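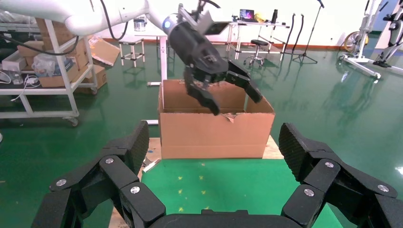 Larngate Household Reuse and Repair Program
Progress report to the Adeleke Fund
March 2022

1. Purpose of this report

This report covers the second half of the grant period. It describes work completed at the Larngate and Narkau sites, the use of funds to date, and the changes we are asking the Fund to approve before the final period begins.

2. Activity at the two sites

The Larngate site was open for all scheduled sessions. Residents brought in small appliances, lamps, clothing and furniture for repair, and 47 households registered for the first time. Lamps and kettles remain the most common items. Clothing repair has grown faster than we planned for, and the sewing tables are now booked in advance.

The Narkau site opened in January, later than stated in our application. The delay was caused by work on the building's electrical supply, which the landlord had to complete before an occupancy permit could be issued. Narkau has registered 46 households. Attendance at evening sessions has been low, and we have moved one of them to the afternoon for a trial period.

3. Packaging and materials reuse

Under the revised work plan, both sites now accept clean cardboard and packing material from local shops. It is offered free of charge to residents who are moving and to small businesses that ship goods. Ten shops take part on a regular basis. Storage at Larngate is adequate. At Narkau the storage room is shared with another tenant, and deliveries have to be limited to one per week.

Material that is too damaged for reuse goes to the Troreck recycling depot. The depot has agreed to keep its current collection terms until the end of the grant.

4. Training

Nine residents completed the basic repair course. The course was shortened by one session after participants reported difficulty attending over a longer period. The electrical safety unit was kept at full length.

5. Budget

Spending on rent and insurance is in line with the approved budget. Spending on tools is below budget, as several items for Narkau were bought secondhand. Transportation costs are above budget owing to higher fuel prices and the additional trips to Troreck.

We request approval to move the unspent tools balance to the transportation line. The total grant amount would not change.

6. Next period

The main tasks are to raise attendance at Narkau, to hold a second repair course, and to agree on a longer lease at Larngate. The present lease has no renewal clause, and talks with the owner are under way. A draft of the new terms will be sent to the Fund for comment before signing.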